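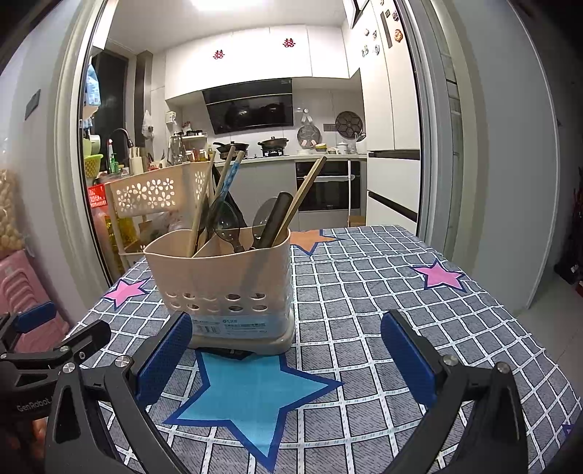
Hand gripper, unit 2: pads, pivots and zero – Sunday

Fesside notebook, kitchen station. Left over from May: the right finger closes late, and the closed reading wanders from one session to the next.

State when I picked it up

Closed reading 1,282. On the Olen sheet it should be 1,237, and that's where it was after the last service. The log says 3,000 grasps since then, mostly spoons and chopsticks out of the caddy. Fingers move freely with no grinding. Pulled the trigger slowly a few times and the left finger starts a hair before the right. Wiggled each finger by hand: left is firm, right has play you can feel at the tip.

Both pads had a shine on them near the tip where the texture has worn down. The right one was also lifting at the bottom corner, enough to get a fingernail under.

What I did

1. Took the battery out. Wiped the arms and linkages with a dry cloth, then a cotton swab into the corners of the cut-outs. Got a fair amount of lint out of the right side.

2. Peeled both pads. The left came off clean. The right left a strip of glue, so alcohol and a plastic scraper, then ten minutes to dry. No metal scraper on these fingers, the last set got gouged that way and the new pads never sat flat.

3. Backed out the pivot screws on the right side one at a time. The outer linkage screw turned with almost no effort. Old threadlocker had gone to powder. Cleaned the threads, put on one small drop, ran it back in until the play was gone, then eased it off an eighth of a turn so the finger still drops open under its own spring.

4. Did the left side the same way even though it felt all right. I don't want one side with fresh threadlocker and the other without.

5. New pads on, blue, from the Rastwood bag. Lined them up from the tip down. Pressed each for a minute and closed the fingers on a folded cloth for the lunch break.

6. Set the zero again with fingers closed and nothing between them. Took three tries. On the first I was resting a thumb on the trigger. Second was fine but I forgot to save before powering off. Third is the one in the file.

Closed reading now 1,237, same after a restart.

Stick check

The spoon handles are too forgiving for this, so I use a chopstick. Thin stick, upright, held between the pads with only trigger pressure. If one finger leads, the stick tips toward the late side as the jaws come together. If the pads aren't parallel, it turns when you touch the top.

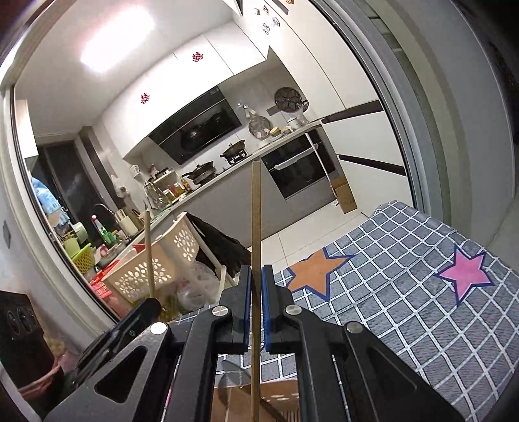
One comment on the shared copy asks whether the stick check says anything about the zero, and suggests a feeler gauge for that, plus a note of the reading with a known thickness in the jaws. Fair point. The stick only shows that the two fingers agree with each other. I'll add a gauge step, the thin one and the thick one, and write both readings on the sheet next to the closed one.

Ran 100 open-close cycles after the check, by hand, at normal speed. Closed reading was 1,237 at the end. Right finger still firm. The outer screw hasn't moved against the paint pen mark I put across the head and the arm.

Back at the caddy

Went in with the jaws open to see if the new pads clear the things in there. They're slightly thicker than the old ones, so the approach is tighter than people here are used to. Notes for whoever takes the next session:

– open all the way before you come in, then close once. Half open and correcting is what wears the tips
– come at chopsticks from the front, the pads want to catch two at a time from the side
– don't pry with a finger tip to separate utensils. I think that's how the right linkage got loose in the first place, though I can't prove it 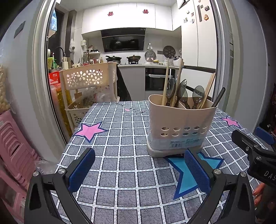

Jaws open in front of the caddy, spoons and chopsticks standing in it.

Still to do

Unit 1 needs the same look, its pads are from the same Rastwood bag as the worn pair. Order threadlocker, the tube is nearly flat. Ask Lei whether the thicker pads are the new standard or a mixed batch, and if they're standard, change the pad thickness in the config so the opening comes out right. Until there's an answer I've left the config alone and written "thick pads" on tape inside the case lid.

Next check on unit 2 after the first full session. Look at the paint mark, take the closed reading, write both down before changing anything.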